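**Round red tray for condiments - keep it on the table or not?**

**sendav_pete** wrote:

I picked up one of those round dark red trays with the gold edge and a gold emblem in the center. The plan is to keep the small bottles together on it so I can lift the lot when I wipe the table. My wife thinks a tray that size takes up room we need for plates. Same kind of tray here, with small bottles on and next to it:
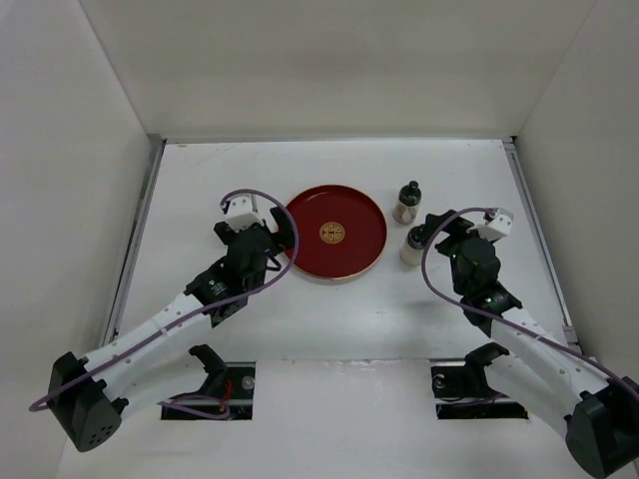
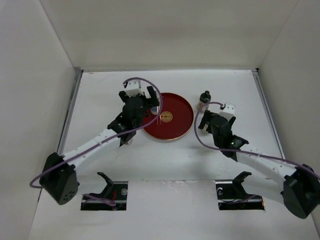

## Replies

**garg_kitchen** wrote:

I'd keep it. We have had a tray on our table since January and the rings on the wood stopped. Two things I would do:

- put the tall bottles in the middle and the short ones at the rim
- wipe the bottoms before they go back on

If you leave bottles beside the tray you still have to move them one at a time, so either they all go on or don't bother.

**Amos Schumacher** wrote:

I disagree about all of them going on. The bottles we use every day stay off the tray, on the right, where I can reach them. The tray is for the ones that come out with dinner. Ours holds 10 bottles if you pack it tight, but then you can't get one out without knocking another. Half that is better.

Also, glossy trays show every drip. A damp cloth and then a dry one.

**sendav_pete** wrote:

Is the emblem going to wear off? Mine feels printed on, and I don't want to scratch it dragging bottles across.

**Amos Schumacher** wrote:

Mine has dulled a bit in the middle. Lift, don't drag. I cut a circle of shelf liner for the center but it covers the pattern, so my daughter took it out again.

**teltia_fan** wrote:

How wide is yours? I ordered a Drevness tray at 59 cm and it was far too big for a table that is 70 cm deep. It's on top of the fridge now. I'd go a good bit smaller.

**garg_kitchen** wrote:

59 is a serving tray for a party. Measure with the plates out before you buy anything.

**sendav_pete** wrote:

Mine is well under that. The table is 165 cm long so there is room at one end. It's the middle she objects to.

**teltia_fan** wrote:

Then put it at the end and the argument is over. Someone will have to pass the soy sauce.

**garg_kitchen** wrote:

Still think the middle is better - with the tray at one end, the bottles drift down the table and stay there. But it's your table.

**sendav_pete** wrote:

Going to try the end for a week, three bottles on the tray and two off. Will post again if the emblem starts to go.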